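Racing > Superbikes > Features

Petchrat and the Three-Lap Lead

By Noémie Ferrand
5 June 2023

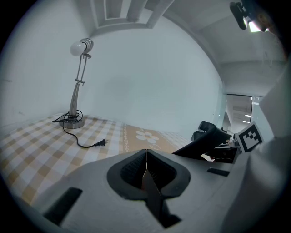 Rain, again

Siriporn Petchrat has led 30 laps for Flamon this season and won nothing. At Kaewkla in May she was clear by almost 5 seconds when the chain let go. Her team boss, Selvaraj Sheikh, calls this "encouraging." He said the same at Vandoda, where she hit a marker board on the warm-up lap.

Comments

Qiuyue Wan: Still faster than both Nustden bikes.

Nipon P.: So is my bus.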